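Newsletter > Exhibition > Technical Notes

Keys, clocks and the new delivery schedule at Plarthorpe

10/18/26 | By Eirlys Griffiths
18 shares | 12 comments

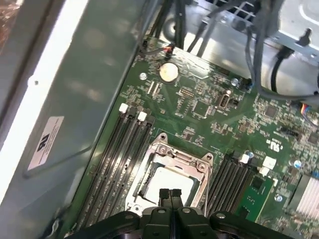

Encrypted features booked through the Plarthorpe circuit will follow a revised key schedule starting in January. Every encrypted digital print needs a key message before it will play, and each key is written for one server, one version of the film and one window of time. Outside that window the server refuses to start the show. The window is checked against a clock inside the playback equipment, so the state of that clock matters as much as the state of the key. An ordinary computer keeps its time on a small coin cell when the power is off, like the silver one in its holder near the top of the board, close to the red and orange connector. Swapping one of those and resetting the time is a short job. The secure clock in a cinema media block is a separate part with its own battery. Its time can be corrected only by small amounts in any one year, and a block that has lost its time altogether normally goes back to the manufacturer.

What changes in January

At present most keys open at midnight on the day of the first show. Under the new schedule, keys for repertory titles will open at 11 a.m. local time on the day before. This gives every site a full evening to run the picture with sound and check the subtitles. Keys for new releases will stay on the distributor's own terms, and we have no control over those. Expiry times remain as printed on the booking sheet.

Key messages carry their start and end times with an offset from universal time. The offset is set by the person who makes the key, from the address on file for the screen. Two sites have addresses on file that belong to a head office in a different time zone, and both have had keys open an hour late. Tahmineh Arabzadeh is correcting the list. Please send her the street address of the building where the server stands, with the screen number.

Server certificates

A key is locked to the certificate of the media block. If the block is replaced, even with the same model, every key already issued for that screen is useless and has to be made again. Last season the Rees lost a matinee this way. The block had been exchanged under warranty, the old serial number was still on our sheet, and the film loaded normally but would not play.

After any exchange, do the following before the next booking:

Export the new certificate from the server menu and e-mail it to the key desk.
Write the new serial number on the screen sheet and cross out the old one.
Ask for replacement keys by title and version name, copied in full.
Load the replacement keys and run the first reel of each title.

The version name deserves some care. A subtitled print and a print without subtitles are often different compositions with nearly the same name, and a key for one will not necessarily open the other. The same goes for the wide and flat versions of a trailer reel, although trailers are seldom encrypted.

Storage and ingest

Cemance will continue to ship drives for sites without a fast line. A typical repertory feature takes up well under 400 gigabytes, but several servers on the circuit are close to full with titles that expired months ago. An expired key does not remove the film. Delete the composition as well, and check that no other version on the server depends on its files. A supplemental version, such as one that adds subtitles, borrows its picture from the original and will stop working if the original is deleted.

Verify each title after ingest. The hash check takes time and is best left to run overnight – start it after the last show and read the log in the morning. A failed check on one asset usually means a bad copy, and a second ingest from the same drive clears most of them. If the second one fails too, report the asset name from the log and ask for another drive.

Clock check

Heledd Price has asked all sites to record clock drift once a month. Read the secure time from the server's status page, compare it with a reliable network time source, and write down the difference in seconds. Do not correct it on the day. Send the figure in first, so that the yearly allowance is not used up in small steps. Mosham already does this and its sheet can be copied.

Requests for keys go to Siwan Humphreys until the end of the year, and to Efa Voyle from January. The e-mail address of the key desk stays the same.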